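Surnar Ventilation Retrofit: Interim Progress Report to the Lunde Fund
Reporting period to April 2023 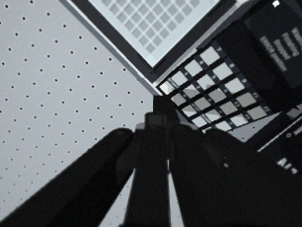 Figure 1. Rendered view: perforated panel and gridded tray-like panel.

1. Status

Work at the Surnar site is in its second stage. The survey and the duct cleaning are complete. Replacement of ceiling diffusers has started in the east wing and is behind the agreed programme by 15 working days. Spending remains within the approved budget and no change to the total grant is requested.

2. Work completed

The survey recorded 285 supply and extract points across the two wings. Of these, 173 can be kept after cleaning and rebalancing. A further 109 need new diffusers, and the remaining three serve rooms that are no longer in use and will be capped.

Main duct runs were cleaned in February. Access hatches were added at each change of direction on the ground floor, where the original drawings showed hatches that had never been fitted. The drawings have been corrected and reissued as revision C.

Both air handling units were inspected by Prirex. The fan in unit 2 has a worn bearing, which will be replaced during the summer shutdown. Filters in both units were changed to the grade given in the specification.

3. Delays

The first delivery of diffusers had the wrong neck diameter and was returned to the supplier, Destetero. Replacements have been received and checked against the schedule. Work in the upper corridor also stopped while a damaged ceiling tile was tested for asbestos. The result was negative.

Part of the lost time can be recovered by working on both wings at once. This depends on access to the west wing teaching rooms, which has been requested in writing but not yet confirmed.

4. Air flow readings

Readings were taken in the ground floor rooms before and after cleaning. Supply rates rose in all rooms except the two at the north end, where a fire damper was found partly closed. The damper has been reset and the rooms will be measured again once the east wing diffusers are in. Full readings are in Appendix B.

5. Next period

Complete diffuser replacement in the east wing.
Cap the three unused points.
Replace the bearing in unit 2.
Begin balancing, ground floor first.

6. Decision requested

The Fund is asked to agree a revised completion date for stage two, 15 working days later than the date in the grant letter. The final stage and its payment date are not affected.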